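3.2 Materials and procedure

The card-making sessions took place in the craft room at Plumascombe over one winter term. Seventeen adults took part. All of them had made greeting cards before, but most had worked from kits and had not blended their own backgrounds. Each person made cards under two conditions. In the first, they followed a printed sheet with every step in order. In the second, they had only a finished card to look at and the same supplies.

The supplies were kept the same for everyone. Each maker received white watercolor paper cut to 4 by 5 inches, three dye-based ink pads, a foam blending tool, a small spray bottle, a set of leaf and fence dies, and a folded card base. The paper came from Meireles in a single batch, so that differences in how it took up water would not be confused with differences in technique. The die-cutting machine was shared, and people waited their turn for it. Waiting time was left out of the totals.

We asked makers to let the background dry before adding anything on top. A heat tool was available at the side of the room. Some used it after each color and some only at the end, and we noted which. Makers could throw a background away and start over as often as they liked. Discarded pieces were collected, numbered on the back, and kept with the finished cards.

At the end of the term we had 192 pieces, counting both finished cards and discards. Each one was scored by two raters working apart. The raters looked at how smoothly the colors met, whether the layers were straight, and whether glue showed at the edges. They did not know which condition a card came from. Where the two scores were far apart, the raters met and agreed on one. 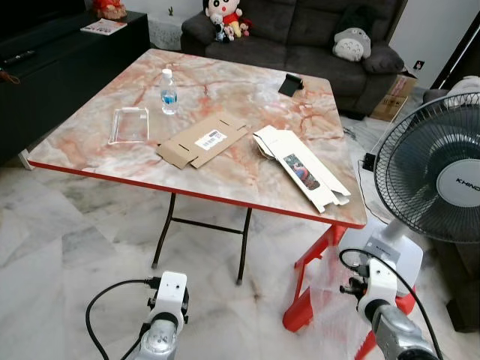
Page last changed: November, 4:10 p.m.

Figure 2. Tabletop with packaging and water bottle.

3.3 Background blending

Makers working from the printed sheet used more water than those working from the finished card. The sheet said to spray the ink until it beaded, and most people took this to mean several passes. The result was softer color with fewer hard lines, but also more warping. Warped paper was harder to glue flat, and the edge scores in this condition were lower for that reason.

Without the sheet, makers tended to blend dry. They put the lightest color down first and worked outward, much as they would with chalk. Muddy patches were common where the second and third colors overlapped. Several makers covered these patches with die-cut leaves — a sensible repair, and one the raters usually missed.

The number of discards was almost the same in the two conditions. The timing was different. With the sheet, people threw away their first background and kept the next. Without it, discards were spread through the session and often came late, after a layer had already been glued down.

3.4 Layering and adhesive

Two kinds of adhesive were offered, a liquid glue and a double-sided tape. Makers chose freely. Liquid glue gave them time to shift a layer into place, and layers attached with it were straighter on the whole. Tape held warped panels better but could not be moved once pressed. The Wastton guidelines for teaching paper crafts suggest tape for beginners, and our results give only partial support to that advice. A maker with a flat panel did well with either one.

Foam squares were used on most of the fence pieces. Height was not scored, but raters remarked that cards with one raised layer were easier to judge than cards with several, where shadows hid the edges. The scoring sheet used in the later Jimemis sessions has a separate line for raised pieces, and those scores are reported in Section 4.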